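Trovell Two-Arm Sorting Kit: six weeks in, and I still don't trust the stop button

By Geetha Warrier

The Trovell kit is sold as a ready-to-run pair of arms for light sorting, with a controller, a mounting kit and a year of software updates. I paid full price for mine and have run it on produce, which the sales page shows it handling with ease. It handled produce fairly well. It also drove a gripper into my bench at full speed, and the company's answer to that is most of why I'm writing this.

Setup first. The manual says an afternoon. It took me two days, one of them spent finding out that the cable guide in the box belongs to the previous version. The arms move smoothly and they are quieter than the Egilsson set I used before. Picking is decent. Over my first 200 picks I logged 8 drops, mostly peppers, which have no good side to grab.

The trouble started in February, a little past pick 300. I had one arm reaching for a lemon when the controller lost contact with it. The manual promises that an arm with no signal will hold its position. Mine finished the move it had been given, then carried on downward until it hit the wood. I pressed the stop on the controller. The other arm stopped. The one that mattered did not, and I ended up pulling the power lead.

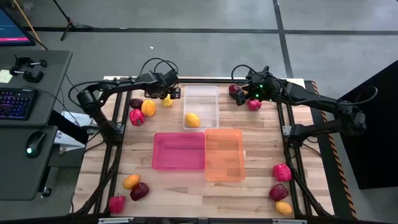
The sorting job on the bench, with one lemon in the clear bin and the pink and orange bins still empty.

I could make it happen again by unplugging the signal cable partway through a move. Three tries, three bad results, and by the third I had foam on the table and my hand on the plug. The cause seems to be that the stop button sends a message down the same cable that has just failed. I am no safety engineer, but a stop that needs a working cable is a request.

Trovell support replied in four days and suggested a firmware update. I installed it. The arm now halts when the signal drops, most of the time. They would not say what had changed or whether older kits would get a notice. The update page lists "general improvements."

My fix was a Faltico cutoff switch on the main supply, mounted where I can slap it without leaning over the table. With the power gone the arms sag, so expect a bruised plum or two. It should have been in the box.

Other gripes: the mounting clamps slip, and the replacement fingers ship only from the Bikevby warehouse, which was out of stock both times I looked. At $2,000 I expected spares.

Good arms, bad stop. If you already own one, pull the signal cable during a slow move, with nothing you care about underneath, and see what yours does. If you don't own one, I'd hold off until Trovell puts the fault in writing.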